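Shearer Wedding Photography Archive: Progress Report

Submitted to the Curkach Small Arts Business Fund, 9th November

1. Work in the period

The grant covers the recovery, sorting and re-delivery of wedding and engagement photographs held by the Shearer studio on film and on early digital media. Work started in August with the negatives. Of the 139 weddings listed in the studio ledger, 100 have now been scanned at full resolution and checked against the original order sheets. The remaining 39 are still in their sleeves, sorted by year.

Scanning has been slower than the plan allowed. The plan assumed one wedding per working session. In practice a wedding shot on medium format takes one session, and a wedding shot on 35mm takes closer to two, as the strips were cut in fours and do not fill the holder. Two sessions were also lost when the scanner lamp failed and a replacement had to be ordered.

Color correction is done in batches by film stock. Indoor ceremonies lit by tungsten need a separate profile, and the first version of that profile gave dresses a green cast. It was rebuilt in the second month, and the files already processed with it were run again.

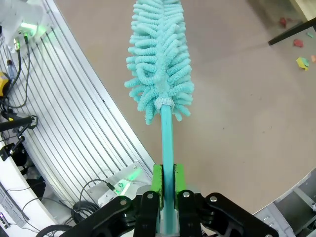
Surface dirt is the main cause of rescans. Negatives stored in paper sleeves carry more lint than those in plastic, and the infrared cleaning pass does not work on the black and white rolls, so these have to be retouched by hand. The cleaning procedure now separates tools by use. A microfiber duster with a long plastic handle, like the turquoise one shown, is for shelves and cabinet tops only. Negatives are cleaned with an air blower and an antistatic brush, and neither leaves the scanning bench. The rescan rate has dropped under this procedure, but the later batches were also in better condition, and the two effects cannot be separated.

2. Contact with couples

Letters have gone to 57 couples offering a free set of digital files. Replies are logged in Jekitz, the studio's booking system, together with any limits on public use. Eight letters came back with no forwarding address. Files for those weddings will be kept but not shown.

3. Storage

Master files are kept on two drives at the studio, with a third copy uploaded to Clikau. The first full restore test failed on long file names and was repeated after renaming. The second test completed with all checksums matching.

4. Budget

Spending is within the award. The scanner lamp was charged to the equipment line. The printing line has not been used, and we ask for permission to move it to storage, where the file sizes have exceeded our estimate.

5. Next period

Scan the remaining weddings, starting with the oldest color rolls. Send the second round of letters. Draft the captions for the online gallery and submit them to the fund for comment before the gallery opens.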